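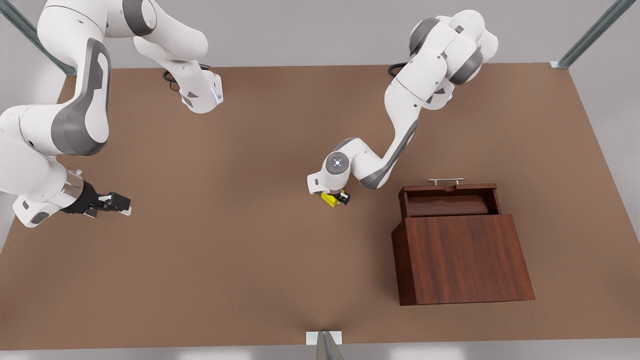

Sim-Stand heute: linker Arm hält den gelben Klotz, rechts die Kiste

vumurham_zlatko schrieb am 17. November 2024:

Hallo zusammen, ich komme mit meinem Zweiarm-Setup gerade nicht weiter und hoffe, jemand hat eine Idee. Der linke Arm soll den gelben Klotz in das offene Fach der Holzkiste legen. Greifen klappt inzwischen super (endlich!), aber beim Transfer zur Kiste bleibt der Planer ständig hängen. Von 400 Läufen mit zufälliger Startpose brechen 41 ab, immer mit "no valid path". Der rechte Arm macht in der Phase gar nichts, der wartet mit leicht geöffnetem Greifer über der linken Tischhälfte. Ich plane beide Arme zusammen, also 14 Gelenke, Sampling-Planer, 3 Sekunden Zeitlimit. Hat jemand sowas schon mal stabil bekommen?

hülya_t schrieb:

Warum planst du beide Arme zusammen, wenn einer nur wartet? Frier den rechten ein und nimm ihn als Hindernis in die Kollisionsszene, dann hast du nur noch sieben Gelenke und der Planer hat es viel leichter. Würde ich als Allererstes probieren.

Mockus_J schrieb:

Seh ich anders als hülya_t. Wenn der rechte Arm ungünstig steht, versperrt er dir als starres Hindernis genau den Weg, den du brauchst. Bei uns im Projekt Fludberg hatten wir das so und die Abbrüche wurden mehr! Ich tippe eher auf das Kollisionsmodell der Kiste. Zlatko, was hast du da drin? Konvexe Hülle?

vumurham_zlatko schrieb:

Äh ... ja. Konvexe Hülle, automatisch aus dem Mesh erzeugt. Oh nein.

Mockus_J schrieb:

Na dann :) Für den Planer ist das Fach damit zu. Deine Zielpose liegt je nach Höhe im Massiven. Zerleg die Kiste in ein paar Quader und vergiss den Griff am hinteren Rand nicht, der steht ja auf zwei Stützen hoch und du fährst mit den Fingern von oben ran.

hülya_t schrieb:

Okay, die Hülle ist ein Fehler, keine Frage. Aber dann müssten doch viel mehr Läufe scheitern, oder? Ich bleib dabei, 14 Gelenke für so eine Aufgabe sind Verschwendung. Und wie groß der Anteil vom rechten Arm ist, weißt du erst, wenn du beides getrennt testest.

ekow_vija schrieb:

Noch was anderes: Hängt der Klotz nach dem Greifen als attached object am Greifer? Ich hab das mal vergessen und mich tagelang gewundert, warum die Startpose schon als Kollision galt. Und in dem Fach liegt doch noch dieses runde Holzteil, fast über die ganze Breite. Ist das in der Planungsszene drin? Sonst plant er dir fröhlich mitten durch.

vumurham_zlatko schrieb:

Klotz ist attached, das hatte ich geprüft. Das runde Teil fehlt, das gibt es bisher nur im Renderer. Ich hab jetzt die Kiste aus Quadern gebaut und nochmal 400 Läufe gestartet, weiter mit 14 Gelenken: 3 Abbrüche! Danke Justinas! Die Variante mit eingefrorenem rechten Arm läuft über Nacht mit 1.000 Posen, dann seid ihr beide hoffentlich zufrieden. Das Holzteil trage ich vorher noch ein.

hülya_t schrieb:

Bitte mit gleichem Seed, sonst diskutieren wir morgen weiter. Und schreib die Planungszeiten mit dazu, die interessieren mich mehr als die Abbrüche.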